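My desk at Gernmont used to face the parking lot. Now it faces a monitor full of pretend kitchens, and I have to say I like the view better! For anyone who missed my last post, we clean and reset vacation rentals, and in March we start using Trovik robots for the table clearing. Until then, all the practice happens in simulation, and two of us from the cleaning crew got pulled in to review the runs.

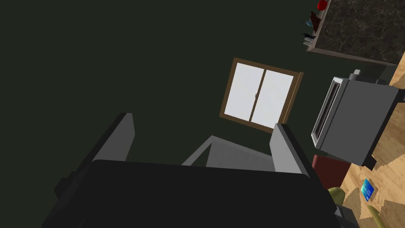

The gripper's view, with the toaster over on the right.

It's a funny switch after 12 years of pushing a cart. I sit down (sit down!), I play back a run, and I write up whatever I would have done differently. My knees are thrilled. My eyes, less so.
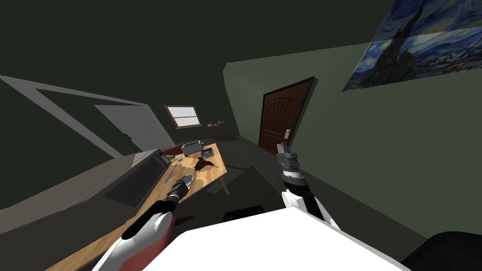
What I worried about most was hours, and so did everybody else on the crew. Ifeoma Eze, our shift lead, got it in writing that no one loses any before the end of the year, and that review time pays the same as floor time. Then she came over to see what I was up to. We had a run up with one arm over the wooden table and the other raised in front of the door, and she wanted to know who puts a toaster on the table. Guests, Ifeoma. Guests do.

I do miss the talking. On the floor you chat across the hallway all morning, and here it's me, my headphones and a spreadsheet called Zaki that freezes whenever I sort it.
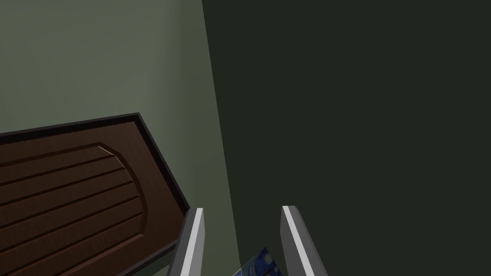
So we asked for the review desks to be moved next to the break room, and they said yes, which helps a lot. I still do the cart two mornings a week too, and I asked to keep it that way.

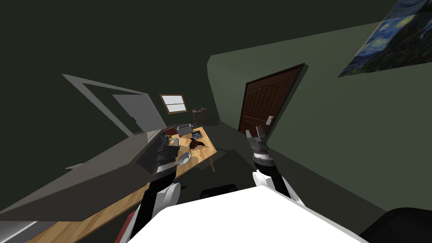 Next up is training for the rest of the crew. I'm supposed to write the handout, so if you've done one of these at your job, please send me yours!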